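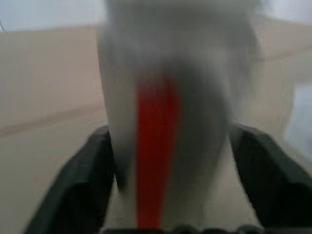

Serpil Kahraman

3.2 Collecting the demonstrations

We had hoped at the start of this work that one way of teaching the arms would be good enough for everything, and it took us most of June to let go of that hope. In our first sessions the operator simply took hold of an arm and walked it through the motion by hand, the way you might guide a child's hand around a pencil. People loved it. Newcomers understood it right away, and for big, slow movements across the table we still think it is hard to beat. The trouble came with small, soft packages. A person pushing on the wrist tends to lean in a little at the moment of closing the fingers, and that lean gets recorded along with everything else. When the motion was played back with no human weight on the arm, the fingers often closed too high or too low on the package.

So for all the results in Section 4 we moved to remote control. The operator sits away from the table with a pair of hand controllers, one for each arm, and works from the live views. Zinhle Adams wrote the software that links the controllers to the arms, building on the driver we already had from the Pleltov project, and she was very patient with the rest of us while we learned to use it. Each finger opens and closes with a trigger, and the wrist follows the operator's hand at a reduced scale, so that a generous sweep of the hand becomes a modest one at the table. This felt slow for the first day or so and then, to our great relief, it stopped feeling like anything at all.

Every operator completed 50 practice runs before any of their data was kept. We were tempted to shorten this, particularly for colleagues who had used similar controllers before, but the practice runs turned out to matter for everybody. Early on, people watch the arms as if they were watching a film, and react a moment late. After enough practice they begin to look ahead to where the package is going, and the recordings become smoother and a good deal shorter (see also the remarks on pauses in Section 5.1).

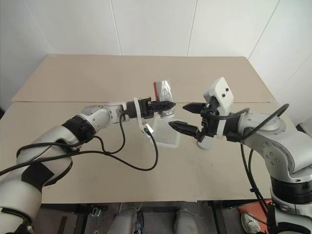 Figure 2. Foil package held in the left gripper above the clear container, with the right gripper open beside it.

We gave the operators very little instruction on how to use the two arms together. They were told what the finished task should look like and which errors would cause a run to be thrown out, and we left the rest to them. Some preferred to do nearly everything with one arm and keep the other close by in case it was needed. Others shared the work more evenly. We kept both styles in the training set, partly out of curiosity and partly out of a stubborn feeling that a model ought to cope with honest differences between people. The full set holds roughly 4000 runs, of which 700 were put aside for testing and never seen during training.

Package position was changed by hand between runs, without a template or marks to follow. Foil is an awkward material to teach with, as it keeps the shape of the last grip, and we replaced a package whenever the operator felt it had become unfair to work with. I realize that "unfair" is a loose word for a methods section, but it was the one everyone used, and the operators agreed with one another about it far more than I had expected.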